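How to Wash Fuzzy Fabrics Without Buying Anything

By Kieran Coughlan
February 25, 2021

Search for help with matted fleece or scratchy towels and you will be sold something before you reach the second paragraph. Dryer balls, scent beads, "fiber reviver," a special bag. I've tried plenty of it over the years in Durketport, where the tap water is hard enough to leave a crust on the kettle, and most of it went in the back of the cupboard. What follows costs nothing beyond ordinary detergent and some attention.

What you need

A washer with a cold or warm setting
Plain liquid detergent
A soft brush, such as an old baby hairbrush
A rack or line

Step 1. Read the care label, then believe most of it

The temperature limit is worth obeying. So is "do not iron" on anything synthetic, which can melt or go shiny. I'm less impressed by "wash separately" on a item that has been through the machine a dozen times already. Test the color with a damp white cloth on an inside seam. If nothing comes off, it can go in with similar colors.

Step 2. Sort by lint, not only by color

Cotton towels shed. Fleece and chenille pick up whatever is shed near them. Put the two together and you'll be picking little white bits off your socks until spring. Keep the lint givers in one load and the lint takers in another. Turn fuzzy socks and robes inside out, and close any zippers, which chew the pile worse than the drum does.

Step 3. Use less detergent

I would like to know who those cap lines are drawn for. The cap on my bottle of Clurodum has three of them, and the highest would do for a football team. Soap that doesn't rinse out sits in the fibers and makes them stiff, and people then reach for softener to fix it. For a normal load, start with 2 tablespoons of regular liquid, or less if yours is concentrated. Very dirty things may need more. If you still see suds at the end, run another rinse and cut back next time.

Step 4. Cool water, gentle cycle

Go with 40 degrees Celsius at the most (that's 104 Fahrenheit) for fleece and chenille, and cold if the label asks for it. Cotton towels can usually take hotter. Leave the drum loose enough that you can get your arm in over the clothes. Choose a low spin for anything with a long pile.

Step 5. Skip the softener

Softener works by leaving a coating behind. On a towel that coating gets in the way of soaking up water, which was the whole job of the towel. On fleece it can flatten the pile. The usual internet answer is a cup of white vinegar in the rinse. It can help with mineral buildup, but I don't buy the claim that it fixes everything, and used every week it may be hard on rubber seals. Never mix it with bleach.

Step 6. Shake, then dry low

Take each thing out and give it a few hard snaps. It's dull work and it does more for the pile than any gadget I've paid for. Then hang it, or tumble on the lowest heat and pull it out while it is barely damp. High heat is what turns fuzzy socks crunchy, and I don't know of a product that undoes that.

As for dryer balls, I ran the Sison wool ones all November and couldn't tell which towels had been in with them. Maybe you'll have better luck.

Step 7. Brush when dry

Brush lightly in one direction, then back the other way. Hold the fabric flat with your free hand so you don't stretch it. Stop if fibers start coming away in the brush. A patch that has melted or worn bald won't come back, whatever the label on the spray bottle promises.
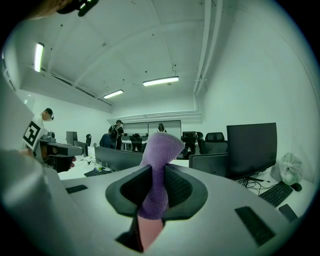 Sprays are also where I'd be most careful with your money. The Enside one I tried smelled strongly of pears and left the pile tacky, and I had to wash the robe again to get it out. Plain water from a mister, followed by the brush, got me the same lift.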